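Course handout 4 – Household and shop-floor chores: what can be automated now
Instructor: Charoen Boonyarit
Revised 7/2/20

These notes go with the lecture on chore benchmarks. Read the Mernel chapter on grasp taxonomy first. The question for the unit is narrow: given a chore a ten-year-old can do without instruction, what does a two-arm cell need in order to do it unattended, and how often does it fail?

## 4.1 Choosing a chore

A useful test chore has a clear end state, cheap parts and more than one contact phase. Clearing pens off a desk into a cup meets all three conditions. It also transfers to shop-floor work: loading pins into a fixture, racking drill bits, returning tools to a holder. The geometry is the same, with tighter clearance.

The chore divides into the following phases:

1. Locate the pen and estimate its long axis.
2. Pick it up from a flat surface.
3. Pass it to the other arm if the grasp is wrong for insertion.
4. Rotate it toward vertical.
5. Lower it past the rim and release.

Phases 2 and 5 get most of the attention in published work. In our own trials phase 3 was the larger source of failures.

## 4.2 The receptacle

A paper cup is a harder target than it appears. An empty one is light and tips under a small side load. The wall is compliant, so a force threshold tuned on a rigid holder will trigger late or fail to trigger. White on white also gives a depth sensor little to work with, and rim detection should be checked before any arm motion is planned.

Note the clearance available to a parallel gripper working above the rim. Two arms near one small target leave little room for a recovery move, and the planner must treat the idle arm as an obstacle.

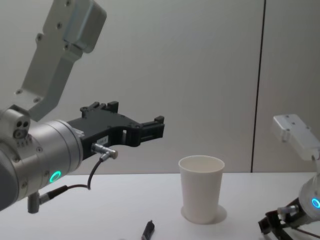 ## 4.3 Handover between unlike hands

Many cells now mix end effectors. A parallel gripper is simple to model and repeats well. A multi-fingered hand tolerates more error in object pose but is slower to close, and its contact points are harder to predict. With one of each, the handover has to satisfy both.

For a slender object the usual rules are:

- The giving hand holds near one end and leaves the other free.
- The receiving jaws open wider than the object plus the pose error.
- The giving hand releases only after the receiver reports contact force.
- Both arms hold still during the release.

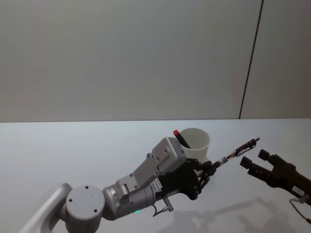 The third rule is the one students skip. A timed release passes on the bench and fails in long runs, when small delays add up. The Cabrera exercise in lab uses a force trigger with a timeout. If the timeout expires, the giving hand keeps its grip and the receiver backs off along its approach line.

Pocket clips are a separate problem. A clip makes the cross section uneven, and a jaw that closes on it may roll the pen several degrees – enough to miss the opening in phase 5.

## 4.4 Results to date

The Londevau set has 500 logged attempts at the full chore. The Flondis set has 700, handover only. On the full chore, 69 percent of attempts reached the end state without a person stepping in. Cycle time ran up to 30 seconds per pen. A person does it in two or three.

For a household that rate is too low. A machine that needs help with almost one pen in three saves no labor. For a shop floor the outlook is better. Parts arrive in known poses, the fixture does not tip, and a failed cycle can be sent to a reject bin.

## 4.5 Problems

Due in August, first lab session.

a. Derive the largest side load an empty cup of mass m, base radius r and rim height h can take at the rim before tipping. Assume no sliding.

b. Given a pose error of 4 mm along the pen axis, state where the receiving jaws should close, and how your answer changes if a clip is present.

c. Write the state machine for phase 3, including the timeout branch. Hand in the diagram and the transition table – code is not required.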